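Programación por demostración (robótica)

Imprimir | Enviar por correo electrónico

La programación por demostración es un conjunto de métodos para enseñar una tarea a un robot mostrándosela, sin escribir cada movimiento en código. Se hace a mano, moviendo el brazo o una pinza suelta, o bien a distancia con un mando. También llamada aprendizaje por demostración o por imitación, según autores.

Modalidades

Guiado cinestésico. La persona agarra el brazo y lo lleva por la trayectoria. Sencillo, pero cansa, y con dos brazos a la vez casi imposible para una sola persona.

Teleoperación. El operador maneja el robot con mandos, guantes o un brazo gemelo. Se graban las órdenes y lo que ve la cámara. Problema habitual: el retardo, y la falta de tacto.

Pinza de mano. No hace falta robot para grabar. El demostrador lleva una pinza parecida a la del robot, con cámara, y hace la tarea en cualquier sitio – cocina, taller, dormitorio. Después se reconstruye la trayectoria.

Tareas con ropa

La tela es de lo mas difícil. Cambia de forma, se arruga, una misma camiseta nunca cae igual dos veces. Por eso muchas colecciones le dedican un apartado propio, casi siempre con dos pinzas, una por mano.
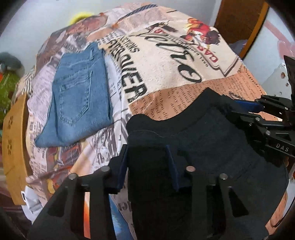

Dos pinzas junto a una camiseta negra extendida; a la izquierda, unos vaqueros doblados.

Los fondos estampados complican la visión: letras, dibujos, colores parecidos a los de la prenda. Aun así se graban a propósito, para que el modelo no dependa de una mesa lisa.

La colección Evholm, coordinada por Melina Raptis, reúne 267 demostraciones de doblado en 34 viviendas. Cada prenda se repite 3 veces. El protocolo Isemby, posterior, pide 300 y admite errores corregidos sobre la marcha, que en Evholm se descartavan.

Limitaciones

Calidad desigual según quien demuestra. Cuerpo distinto: lo que una muñeca humana alcanza, el robot a veces no. Poca información de fuerza, salvo sensores añadidos.

Véase también: teleoperación, clonación de comportamiento, manipulación bimanual.

Imprimir | Enviar por correo electrónico

Comentarios

Gonçalo Macedo: Falta hablar de la calibración de la cámara. Con pinza de mano es media vida.

Ludivine Joly: ¿Los datos de Isemby se pueden descargar? No encuentro enlace.

Dinesh Suvarna: Buen resumen. El guiado cinestésico merecía un párrafo más, en soldadura se usa mucho.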